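Burger Assembly Data Collection -- Project Gallery
Drukmont Automation Laboratory
4 Dec 2023

The laboratory is gathering demonstrations of simple food assembly for a learning system. The pictures on this page show the workspace during collection.

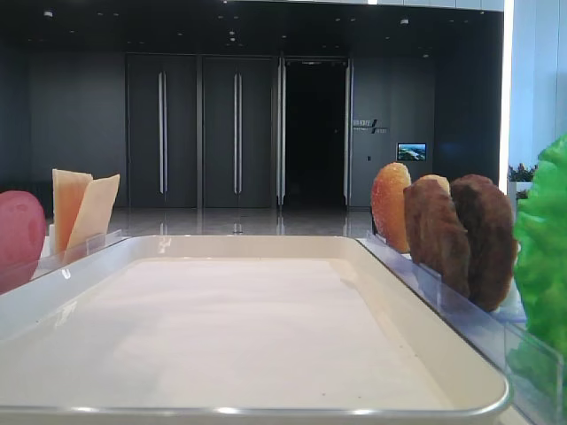
Each demonstration is recorded from a fixed view and from the wrist. Ingredients are presented upright so that they can be gripped from either side. Cheese slices stand to the left of the white tray, with the bun and patties to the right. Operators follow one written order of steps -- the Bestetti protocol -- for every attempt. 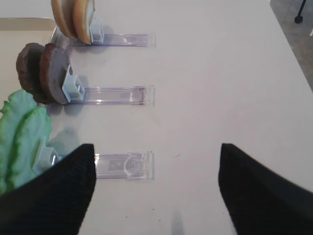 Attempts are reviewed in sets of 50. Of the first 600 recorded, 476 were accepted for training. The remainder are kept separately for the study of errors.

Inquiries about the collection may be directed to Raelene Cosgrove, Data Program Office.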